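Foltumer > About > Who we are

Print this page
E-mail this page

About the Foltumer Desk

We cover hostage-taking, kidnapping and the detention of journalists and aid workers in war zones, and we teach other newsrooms how to do it with care. It's a narrow subject, we know. We love this work, strange as that may sound, and we're glad you've come to find out who is behind it.

Foltumer began in 2000 as a mailing list. Nuria Zabala was a wire editor then, working nights, and she kept running into the same problem: a claim would arrive from an armed group, with a name in it, and there would be perhaps ten minutes to decide what to do. Was the name right? Had the family been told? Did anyone have a second source? She started writing to editors at other papers to ask how they handled it, and they wrote back (at length, and often at three in the morning), and the list grew from there. Chantal Friesen joined the following January and turned the best of those messages into a set of working notes. The notes are in their ninth version now and still have Chantal's typewriter-style headings, which we have grown very fond of.

What we publish

Our news file goes out every weekday morning to 71 newsrooms, most of them small. It lists new reports of abductions and releases, says where each report came from, and marks what has been confirmed and by whom. When we can't confirm something we say so in the first line. We also run longer pieces, usually on the people who come home: how they get their papers back, what happens to their jobs, why so many end up fighting with a bank over a missed payment. Piret Raudsepp edits those and she is wonderful at it – patient with the writers and completely stubborn about dates.

We don't republish propaganda footage or stills taken from it. We don't link to it either. If a recording is part of the story we describe what is claimed in it, briefly, and we name the group that put it out. Where a family has asked for a name to be held back while talks are going on, we hold it back, and we have done so for as long as 90 days. Other outlets sometimes publish first. We can live with that.

Corrections go at the top of the article and stay there. The morning file carries them too, under the old headline, so that an editor who used the first version can find the change quickly.

Training

This is the part that has grown the most! Our two-day course began as a favor to the foreign desk of a regional daily in Hinard and is now taught in nine languages. More than 400 reporters, producers and copy editors have taken it. Day one is all desk work: reading a statement from an armed group, checking a voice or a location, keeping a log of who has been called. Day two is about people, and it's the harder day. Sarmīte Lepik leads the session on first contact with relatives, with a long role-play by telephone, and former students write to us about it years later.

The course is free to freelancers. Staff newsrooms pay on a sliding scale, and you can ask for the current rates at the address at the foot of this page. Bring a laptop and a notebook. Lunch is included and Aigars Ots does the cooking on the second day, when he isn't running our archive, so please tell us early if there's something you can't eat.

The archive

Aigars has built the archive up from Nuria's first mailing list. It holds our own reports, court records where they are public, and recorded interviews given on the condition that they be used for research and teaching. Scholars and reporters can apply to read it in our Eretti office. A good many interviews are closed until the speaker says otherwise, and we don't make exceptions, even for people we like very much.

How we're paid for

Course fees cover a little under half of our costs. Subscriptions to the morning file cover most of what is left, and the rest comes from a yearly grant by the Tillman Fund, which sees our accounts but never our copy. We take no money from governments, security companies or insurers. We also don't negotiate, carry messages or give advice on ransom. If you are dealing with a live case, please contact the police or your foreign ministry first; we'll happily talk to your press officer about the coverage side. 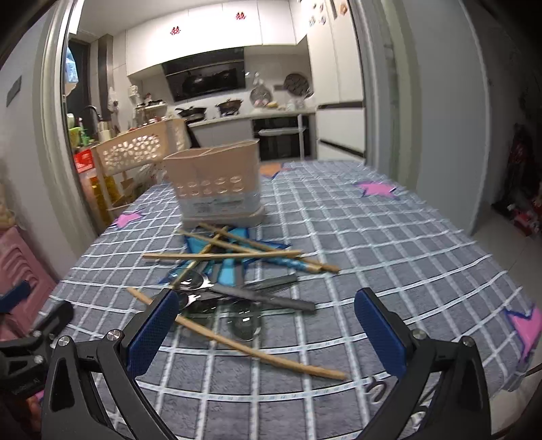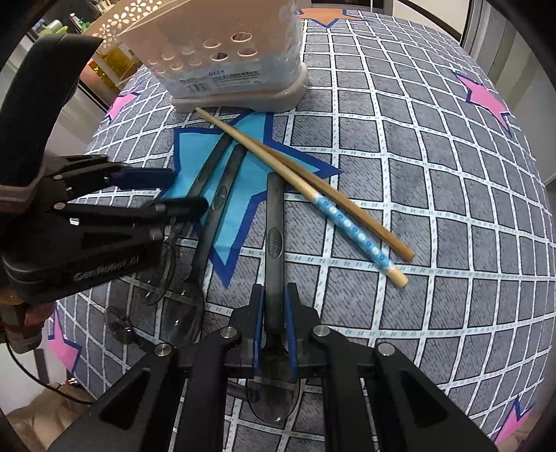

Chantal Friesen would like it added that the notes are meant to be argued with. The rule on holding back names was rewritten twice after editors who had taken the course told her it was too vague to use on deadline, she says, and she's still not happy with the second paragraph, so anyone with a better wording should send it in.

Contact: the Foltumer Desk, Eretti office | © Foltumer | Page last changed Dec 20, 2019 | Back to top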